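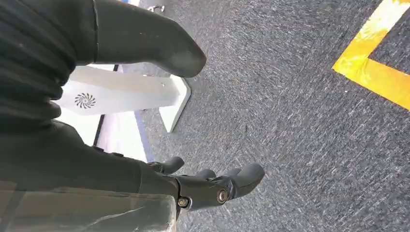 Speckled gray carpet in the back room

Cleaning a speckled gray office carpet without a rental machine?

Asked in Floors & Carpets, October
557 views, 3 answers

Hi all! We just took over the back room at our workshop in Kurkthorpe and I have somehow become the carpet person. It's a gray speckled carpet, the kind you see in every office, and I kind of love it? It hides crumbs like a champ. But when I got down on my knees the other evening I found out how much it was hiding. There's a dull path from the door to the workbench, plus one patch by the radiator that feels stiff under my hand.

I've vacuumed twice. The path is still there. I don't want to soak it because I have no idea what's underneath (pad? bare concrete?). What would you try first? Somebody at work mentioned Verudine powder but I can't find much about it.

posted by gluepotjenny

Answer 1 (91 people found this helpful)

Oh, I love these carpets, they come back so well! Start with the vacuum again, but go slow, and I mean slow enough to get bored. Go over the dull path in one direction, then cross it at a right angle. Most of what makes a walkway look gray and sad is dry grit down at the bottom of the loops, and two quick passes won't lift it.

Next, the stiff patch. That's usually old cleaner or a sugary drink. Put plain warm water on a white cloth, wring it out hard and press. Don't rub, you'll fuzz the loops. Keep pressing with a clean part of the cloth until nothing more comes off on it. Mine took 5 cloths and I was thrilled with every disgusting one of them.

If the path still shows when it's dry, use a few drops of clear dish soap in a bowl of water, same pressing, then plain water again to get the soap out. Put a fan on it and stay off till morning.

As for what's underneath, check whether it's tiles or one big sheet. Look for straight seams, or lift a little at the edge behind a door. If it's tiles you've hit the jackpot, you can pull up the bad one and swap it with one from under a cabinet!

Horácio Leitão

Comment from gluepotjenny: TILES! I found a seam right next to the radiator. Swapping the stiff one tonight, thank you so much.

Comment from Horácio Leitão: Wonderful. Look on the back for an arrow and turn the new one the same way as its neighbors or it'll show as a darker square.

Answer 2 (5 people found this helpful)

I used Verudine on the stairs at our place in Jarnthorpe. Works okay on greasy spots. Smells like oranges for a week. Try it in a corner first and vacuum it ALL out after, it gets in the corners of everything.

mopsandmore

Answer 3

we just got new carpet lol, but a doormat helps

nogueira_dad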